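Where Did the Cash Go? Dividends, Buybacks and New Wells at Two Mid-Size Oil Producers

Project report, Introduction to Corporate Finance

Why we picked this

Our group started out wanting to compare gas prices with company profits, and then we got hooked on a different question. When an oil producer has a really good year, what does it do with the money? We chose two companies that are close in size and drill in the same kind of rock, Provus and Multlow, and read their annual reports line by line (the footnotes turned out to be the best part!).

What we looked at

We used the cash flow statements for the last three fiscal years. For each company we sorted spending into dividends, share repurchases, debt repayment and capital spending, meaning new wells, pipelines and equipment. We left out acquisitions at first, then put them back in when we saw that Multlow had bought a small pipeline business, Manevex, and that leaving it out made the company look much stingier about growth than it was.

What we found

Provus is the cautious one. Its capital spending barely moved, even in the year when its operating cash flow was at its highest. Over the whole period, 78 percent of what was left after capital spending went back to shareholders, mostly through repurchases. The dividend went up too, but slowly. We think that makes sense for a business whose income swings so much, as a company can quietly stop buying shares in a bad quarter, while cutting a dividend makes headlines.

Multlow did nearly the reverse. It paid down debt first, bought Manevex, and only began repurchasing shares in the final year. Its interest expense fell every year, and you can follow that drop straight down the income statement to net income - a great moment for those of us who had only seen it in homework problems.
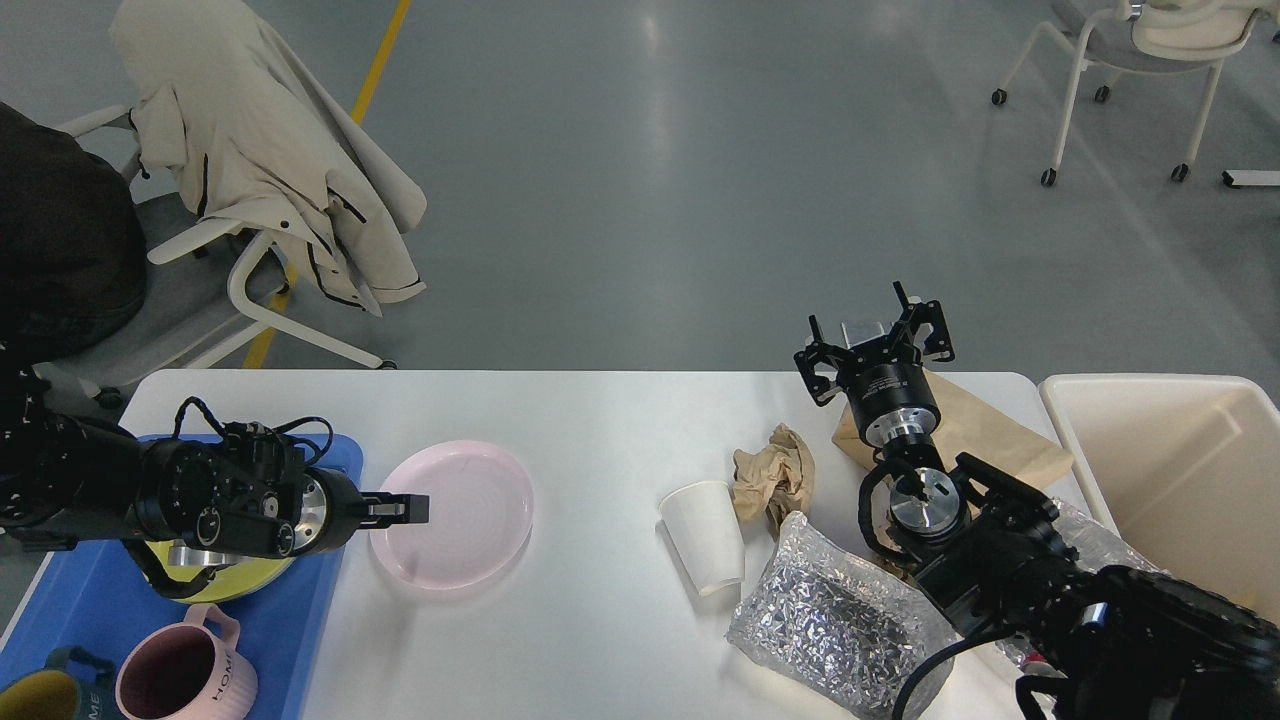
Belhaj thought we were being too kind to the repurchases, and asked whether Provus had bought most of its shares when the price was already high. It was a good challenge, so we went back to the quarterly filings. Most of the buying did come in the two quarters with the highest average share price. Someone who stayed invested may have gotten less out of the program than the headline total suggests.

What we would do next

Three years is short for an industry with cycles this long. We would love to go back eight years and take in a full downturn, and to add a company that pays a variable dividend. We would also separate maintenance drilling from growth drilling, which neither company reports in a way we could use.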